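Storing archival foam offcuts and support trays in a shared building
Piswood Community Help - Collections and Storage
Posted 30/08/2018 by Jonatan Nyberg

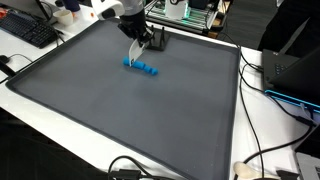
I am responsible for the storage room of a small local history society in Fendham. Our holdings consist mainly of household ceramics, glass bottles and a number of framed documents. The society shares its premises with two other tenants, and the landlord has informed us that the room must be reorganized before the end of January.

At present the smaller objects are kept in cardboard boxes with foam cut to fit. Much of this foam was bought many years ago and no record of its type was kept. Several pieces have become sticky to the touch, and a yellow dust has collected at the bottom of two boxes. We have a budget of $635 for all new materials, including shelving labels and tissue.

I would be grateful for guidance on the following points. Should all of the old foam be discarded, or only the pieces that show damage? Is it acceptable to keep ceramics in shallow trays on open shelves? Lastly, how should the work be recorded so that objects are not separated from their numbers? There are 118 objects to be moved, and two members are available to assist me.

Kacper Sikora
Any foam that has become sticky or is shedding dust should be removed without delay. These are signs that the material is breaking down, and the residue can stain glazes and attach itself to paper. Gloves should be worn, and the dust should be taken up with a vacuum fitted with a fine filter. It should not be brushed, as this spreads it to neighboring boxes.

With regard to the remaining foam, my recommendation is to replace it all if the type is unknown. Polyethylene foam is the usual choice for long-term storage and is sold in sheets that can be cut with an ordinary utility knife. Polyurethane foam, the soft kind used in cushions, should not be placed in contact with collections. Suppliers will generally state the material in writing if asked, and that statement should be kept on file.

Shallow trays are suitable for ceramics provided that each object has its own padded space and does not stand higher than the shelf allows. Open shelves should have a raised front edge or a cord across them. Heavier items belong on the lower shelves. A tray should be light enough for one person to carry with both hands, and it should never be carried while a door is being opened.

As to records, please prepare the location list before the first box is opened. One line per object is sufficient: number, short name, old location, new location, initials of the person who moved it. Our own society moved its glass in this manner over 5 evenings - the list took longer to write than the objects took to move - and no number was lost.

Members should also note that framed documents are a separate matter. They should be stored upright, with board between them, away from any outside wall.

Khurana
We used bath towels for the bottles and they have been fine for 13 years. Wash them first without fabric softener. I would not spend the full budget on foam.

Avov
I am in agreement with Kacper Sikora on the foam but would add one caution concerning towels. Loops in the fabric can catch on chipped rims and handles, and a towel will hold moisture if the room is damp. Plain washed cotton sheeting is safer. Before ordering anything, it would be advisable to measure the shelves, including the depth behind the uprights. We neglected to do so, and nearly half of our new boxes had to be returned at our own expense.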